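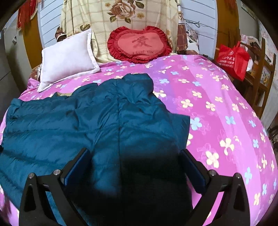 Quilted jackets: folding and storage FAQ

Applies to the Zakura and Prirkis padded ranges. Last revised in June.

What surface should I fold on?
A made bed or a large table. Pull the duvet or sheet smooth first and move cushions to the head end. Lay the jacket flat, front side up, collar towards the pillows.

Should the front zip be open or closed?
Closed, up to the collar. A closed zip holds the two front panels in line while the sleeves are folded in.

And the pocket zips?
Empty the pockets, then close them. Where the fabric puckers beside a zip, smooth it outwards with the flat of the hand — do not pull on the tape.

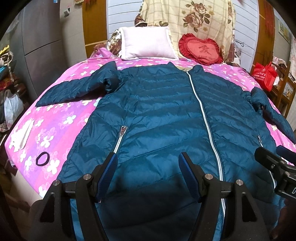 Folding order

Which part is folded first?
The sleeves. Bring each one across the chest, cuff pointing to the opposite hem. Then fold the sides to the middle and bring the hem up to the collar in two turns.

Can I roll it instead?
Yes. Roll from the hem and press the air out as you go.

Storage

Which bag size do I need?
The Gulla 11 litre bag takes adult sizes up to medium. Use the 13 litre bag for large and above.

Can jackets stay compressed all summer?
Not advised. Eusebio Llorente at Bianchini, who handles returns, recommends a loose cotton bag for anything over a month. Spare bags are listed under part number 264.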